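Right, I promised a thread on how we spent (and nearly misspent) this year's equipment money for the table-clearing project, so get a cup of tea, it's a long one

Background for new people: small team, we teach arms to clear and stack tableware. Most of the teaching comes from people doing the job by hand with grippers, so the shopping list is mostly grippers and the bits that wear out on them, and only a little bit robot

My first budget in January was one line for an arm, one line for "grippers etc". Hanan Nassar sent it back with the word "etc" circled and nothing else. Fair enough!

So I went and priced the etc. Pads, screws, straps, storage, chargers, spare housings, cases for carrying it all to people's homes. It came to 27 lines on the spreadsheet and I still forgot the labels

Big question one: how many pairs of hand-held grippers? I'd asked for 14. Jaime Neves, who does the session rota, looked at how many people we can really have working at once and said we'd never have more than eight pairs out on the same day

But you do need spares, and you need them in pairs, which I hadn't thought about at all. If the left one is away being fixed, the right one is just sitting in a drawer looking expensive

We settled on ten pairs, plus two odd left-handers and one odd right-hander. Jaime says lefts go wrong more often for us. I have no theory on this, if you've got one please reply

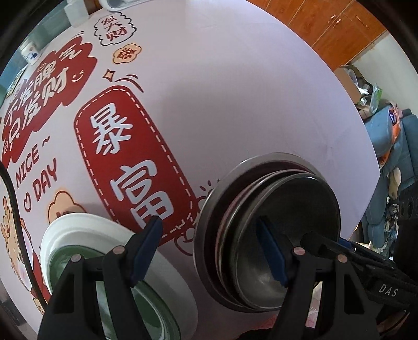 Big question two was pads. I'd put them down as a one-off cost, like an idiot. They're more like printer ink. Plate rims and bowl edges chew through them and when a pad gets shiny the plates start to slide

Bollach sell theirs in boxes of 30 and Sorngate sell theirs singly for nearly double. Easy choice, except Bollach wanted us to wait five weeks and we were already down to the last few. So we bought one small, painful Sorngate order to tide us over and then the sensible Bollach one

Tip if you're doing this yourself: ask for the delivery time before you ask for the price. I now have a column for it and I fill it in first

Big question three, the arm. Everybody wants to talk about the arm. It's the biggest number on the page and the one I've lost least sleep over

We had quotes from Tistora and from Teixeira. Tistora was cheaper on the arm itself, then you turn the page and there's the mounting plate, the training day, the "commissioning visit" and a yearly support fee that isn't optional

Teixeira looked steep at first but had nearly all of that inside the price. Over three years there was hardly anything in it. I made Gonçalo Vilela check my sums twice as I didn't believe them

In the end we rented from Teixeira for 13 months with the option to buy. Costs a bit more if we keep it, a lot less if we don't. We're still changing our minds about how much reach we need – I'd feel sick owning the wrong size

Things I left out and had to go back for, in no order: insurance while the kit is travelling, a second set of chargers, a proper lockable cupboard, and TABLEWARE. Yes we need to buy plates. Steel bowls are cheap and last forever, but steel on its own teaches you about steel and not much else, so there's now a crockery line and a breakages line right next to it

Deolinda Cardoso asked if she could pick the crockery and I said yes and she came back with a far better list than mine. Different rim thicknesses, some deep, some nearly flat, a few things with a matt finish. Mine said "plates, various"

Oh and people's time! Visiting real homes instead of setting everything up in our own room costs us travel and a payment to the household. I had a wobble about that line and nearly cut it to get another pair of grippers

Glad I didn't. Our own room has one square grey table. Homes have round ones, glass ones, stickers, wipe-clean cloths, a fruit bowl that lives there. If the arm is going to work in kitchens then that money is doing more than an eleventh pair would

Rough split, as a few of you asked in messages: the arm rental is a bit under half. Grippers and all their bits are around a quarter. Home visits and crockery take most of what's left, and then there's a pot for surprises

Afonso Arruda told me to make the surprises pot twice as big as felt comfortable. I made it one and a half times as big and we'd used a third of it by the second month (customs charge on the pads, then a cupboard that didn't fit through the door)

If I were starting over I'd buy half the grippers, use them hard for a month and then order the rest. You learn which bits break and you stop guessing

Happy to share the blank spreadsheet, just reply and I'll send it. It has the labels line in it now

Next thread will be about where to keep it all, once the second cupboard turns up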